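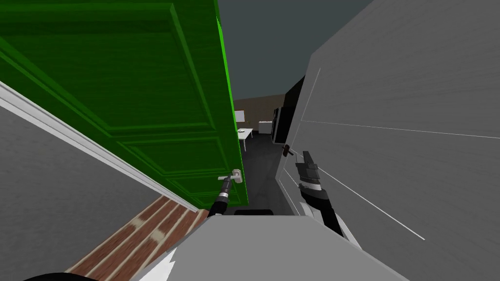 Left gripper on the lever, green door open, simulator running.

Ornitia Door Pack, reviewed after 200 runs
2024-08-23

I bought the Ornitia Door Pack in February to teach a two-armed robot to open doors without involving any of the doors I own. It's a simulator add-on: rooms, hinges, lever handles, and a contact model the Clivberg store page calls "faithful." Faithful to what, it doesn't say.

The good part first. Setup took an afternoon, the hinges swing convincingly, and the green paneled door is handsome enough that I've considered painting my own to match.

Now the fault. In 11 of my 200 runs the left gripper closed on the lever, opened the door and then declined to let go. The release command went out, the log said "released," and the fingers stayed clamped while the base drove off. The arm stretched, the force reading hit the 1,000 newton ceiling, and the software reported success. On a real robot that's a torn handle or a hurt bystander.

Support blamed my settings, then shipped patch 3, which cut the hangs to one in my next 200. The log still calls that one a success.

Fine for practice. Before moving anything to hardware, check finger position yourself and wire your own force cutoff. Three stars, one of them for the door.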